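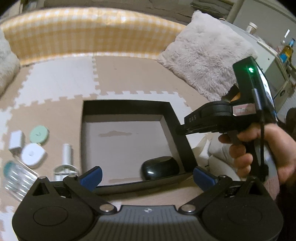

Cushions and a grey shaggy pillow on the foam mat floor.

Session 3: Why students pick the country they pick

Handout, 26 June 2025. Bring it back next time with your scribbles on it, please!

Right, last session we got as far as the difference between a degree-seeking student and a credit student, and a few of you were still arguing about it in the corridor, so I'll say it once more. Someone who goes abroad for a whole degree is counted one way, and someone who goes for a term and comes home to graduate is counted another. Some countries add the two together and some don't. Before you compare any two numbers, look at the small print under the table.

Push and pull

You'll meet these two words in nearly every reading on the list. Push factors are the things at home that send people off: too few places, a course that doesn't exist locally, a job market that likes a foreign degree. Pull factors are what the other country offers, such as work rights after graduation, cheaper fees, a cousin with a spare room. I used to teach them as two tidy columns, but I've given that up. Language fits in both, and so does money (try it and see).

The Prorkthorpe figures

We'll use the Prorkthorpe college data again as you already have the spreadsheet. They had 3295 applications from abroad for the August intake, and almost 2000 of those got an offer. Now, the bit I want you to look at is the gap between offers and people who turn up. Admissions staff call the turning-up share the yield, and it's a better guide to how a college is doing than the application count, which mostly tells you how many agents are busy.

Three things pull yield down at Prorkthorpe, going by their own survey: slow visa decisions, deposits asked for too early, and housing. I'd have put fees on that list myself! But remember who answered the survey. People who were put off by the fees probably never applied, so they never got the form. Keep that in mind for question 2.

Agents

Plenty of colleges pay an agent a commission for each student who enrols. Nuvico is the one in your case study, and it works in the usual way: free to the student, paid by the college. Read their sample contract slowly, especially the page on refunds. What happens to the commission if the student leaves after a month? I've read that page several times and I'm still not sure, so if you can work it out do tell me.

Boström does it differently and charges the family a flat fee up front, with nothing from the college. You might think that fixes the conflict of interest, and it does fix one of them. Have a think about which families can pay.

Sovetby

I've left the Sovetby scholarship scheme short because we'll spend most of next session on it. It offers 100 places a year with a rule that you go home and work for a set time afterwards. Read section four of the pack before you come and skip the appendix, it's very dull.

For next time

1. Find one published student mobility figure and write down who is counted in it and who is left out.
2. Write half a page on the Prorkthorpe survey and the people it missed.
3. Pick Nuvico or Boström and list the questions you'd ask before signing anything.

Half a page does mean half a page. Handwriting is fine if I can read it.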